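Ketwood Play Kitchen Food and Block Set

Item: Breakfast and Blocks
Range: Ketwood Play Kitchen
Price: 95 with plate, 149 with plate and storage crate
Suitable for: play kitchens, classrooms, waiting rooms, therapy rooms

Overview

The Breakfast and Blocks set puts two kinds of play in one box. There is pretend food with a plate big enough to serve it on, and there are plain colored blocks for stacking and sorting. It was put together for preschool rooms and family homes where the toy kitchen and the building corner end up sharing the same shelf, and it is sold as a set so that the colors and sizes work together.

The food pieces are fried eggs. We chose eggs as the main food because children recognize them early and because they suit so many games: cooking, serving, taking an order, counting out portions, setting a table. They are sized for small hands but are large enough to be handled by adults with limited grip, and for that reason the set is also bought by occupational therapists.

The blocks are simple shapes with no letters, numbers or pictures on them. They can be cargo, bricks, butter, cheese or anything else the game calls for.

The plate

The plate is the full-size Ketwood plate with a wide rim. A child can pick it up by the rim with both hands and carry it across a room without touching the food. The middle is low enough that eggs stay on while the plate is being carried at a walk. It also works as a tray for sorting games, or as a place to park loose pieces at the end of the day.

Plates are sold in light blue as standard. Replacement plates can be ordered singly from the spare parts list.
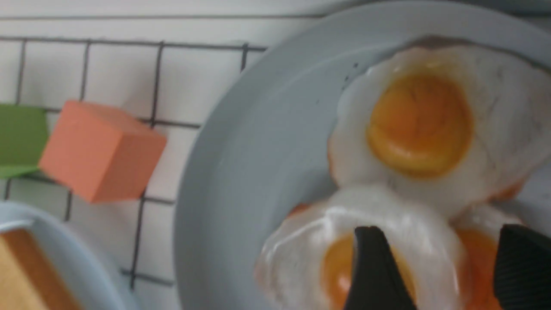

Can the plate be used for real food?

The plate is sold as a toy and has not been tested for serving meals. For snack time, use the Clister tableware range, which comes in the same colors and is made for eating from.

The eggs

Each egg is molded in one piece, white and yolk together, so there is no yolk to come loose. The outline of the white is wavy and the yolk is raised. The surface is glossy and wipes down with a damp cloth.

The eggs have some give. They can be slid under a toy spatula, lifted and turned over, although a very thick spatula will push them along before it gets under the edge. The Gralen spatula, sold separately, has a thin front edge and was designed with these pieces in mind.

Eggs can be laid on top of each other on the plate. Pieces that have just been washed may cling together for a while; let them dry separately before putting them away.

The blocks

The blocks have softened edges and a light surface. They stack best on a hard, level floor or table. On carpet, build low. A block dropped on the plate will not mark it in normal use, but hard throwing is not covered by the guarantee.

Colors are mixed when the boxes are packed. If you need a particular color to match blocks you already have, add a note to your order and we will do what we can from current stock. Shades vary slightly from one production run to the next.

Cleaning

Wipe the plate, eggs and blocks with warm water and a little dish soap, then rinse and pat dry. For shared rooms, a mild disinfectant spray can be used on all pieces. Wipe it off after the time given on the bottle. Do not use bleach, scouring pads or solvent cleaners.

Crumbs and grit gather in the middle of the plate and along the edges of the eggs, especially where the set is used on a kitchen floor. Tap the plate out over a bin before wiping it. Do not put any of the pieces in a dishwasher, microwave or oven.

Storage

The larger version of the set comes with a Nasution storage crate. The crate takes the plate flat on the bottom, with the eggs on the plate and the blocks on top. It has a handle cut into each end and fits a standard 2-shelf classroom unit. The lid is sold separately.

Keep the set out of direct sun. The light blue will fade over time if it stands on a windowsill. Avoid leaving the eggs pressed under heavy toys, as they can take on a bend. A bent egg usually flattens again if it is left on a level surface overnight.

Using the set in a classroom

Analyn Tiongson, who buys for our early years range, suggests starting with the plate and eggs only and bringing the blocks in later. Younger children tend to settle on one game more easily with fewer pieces out. With older children, everything can go out at once.

A simple ordering game works well for four-year-olds. One child asks for a breakfast, another makes it up on the plate and carries it over. Blocks can stand in for toast or for money. For sorting practice, mix all the pieces on a mat and ask for food on the plate and blocks beside it.

A printed activity sheet comes in the box. Extra copies can be requested with any order.

Delivery and returns

Orders placed before 2 p.m. are packed the same day. Delivery takes up to seven days. Unused sets in their original box may be returned for a refund. Opened sets can be exchanged if a piece is faulty.

Orders for several rooms or several sites are handled by Gerardo Panganiban in the schools office. Please give the number of sets, the delivery address for each site and a contact name for each. The schools office is closed for the first part of August, and orders received then are processed when it reopens.

Spare parts

Plate, light blue
Egg, single
Block, single, mixed colors
Nasution crate
Nasution crate lid
Activity sheet

Spare parts are sent by regular mail except for crates and lids, which go by carrier.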